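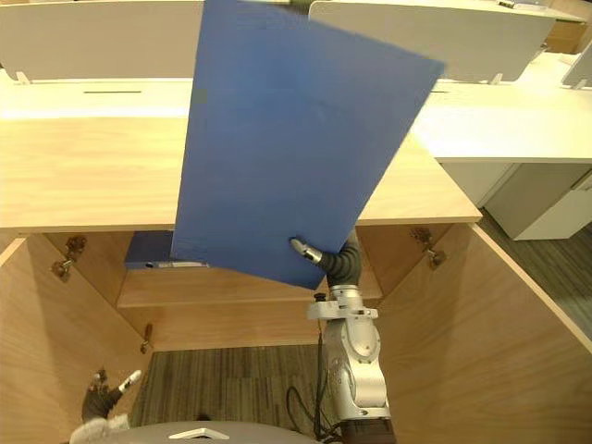 Equipment > Robot club > Course packs > Dondari Cabinet Pack

Filed under: Two-arm robots, Student projects, Bring your own furniture

Dondari Cabinet Pack, club edition

Price: $1,497 per club, one school year
In stock: yes, download code plus one printed workbook

The Cabinet Pack is a set of lessons and software for clubs that already have a two-arm robot and would like it to put office things away. Students drive the arms by hand, record their tries, train on what they recorded and then let the robot have a go by itself. Dondari says a club can get from opening the box to a robot that files a binder in 3 meetings. We have not seen a club do it. Plan on a semester.

We sell it anyway, and the Prultcombe robotics club has used it through two intakes of students, so most of what follows comes from them.

What you get

The workbook runs to 220 pages. The first half is good: arm setup, head camera, how to reach into a cabinet without hitting the door. After that it turns into a lot of forms. There is a recording program, a training program that needs a decent graphics card (the one in the school library computer is not a decent graphics card), and a set of task cards that go from "touch the shelf" up to "clear the top of the cabinet and file everything inside."

What you don't get

No robot, no grippers, no cabinet, no binders. The sales sheet uses the words "complete kit" and we have asked them to stop. You want a low cabinet with two doors that open wide and stay open. Soft-close hinges are a nuisance. Binders with a hard cover and a label on the spine work best. Large flat items are harder than they look on the task cards, because once an arm lifts one in front of the head camera, there goes most of the view of the shelf. The workbook gives this one paragraph. Prultcombe gave it most of October.

Does it work?

Partly. Frøydis Holmgren kept the log for the last project, and the club recorded almost 4,000 tries. By the end the robot could pick up a flat item and get it to the cabinet on a fair share of runs, as long as the cabinet stayed exactly where it had been during recording. Shift it by a hand's width and the success rate fell badly. Dondari's page talks about robots that "understand storage." Judging by the log, this one understood one cabinet in one spot.

The team also found that the scoring sheet gives full points when an item is left lying on top of the cabinet, provided nothing falls. Students notice that sort of thing in a day. Cor Segers wrote a stricter sheet, and we include a copy with every order — use it in place of the one in the workbook.

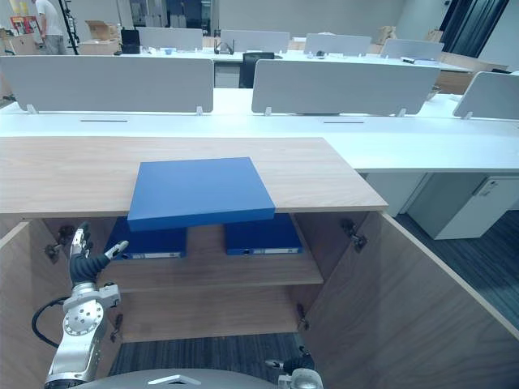 Nimal Samarakoon thinks we are being too hard on the pack. The club learned more from the runs that went wrong than from the ones that scored, he says, and a student who has spent an afternoon working out why an arm stops short of a shelf has had a real lesson, whatever the sales sheet promised. He would buy it again. He would also like it to cost half as much.

We agree with him on the second part.

Compared with the Nieto pack

Nieto's starter pack is cheaper and does one arm only, on a tabletop. Dull, but it does what it claims, and a new club will finish it. If your students have never recorded a run before, start there and come back for cabinets next year.

Ordering notes

The license is tied to one robot. Moving it to another takes an email to Dondari and some patience. Renewal is at full price, and no, the workbook does not change. Returns are accepted until the code has been used.

Randi Torvik at Indimer handles school orders and can send the first chapter of the workbook before you pay. Ask for the chapter on recording as well — it is the one you will be stuck in.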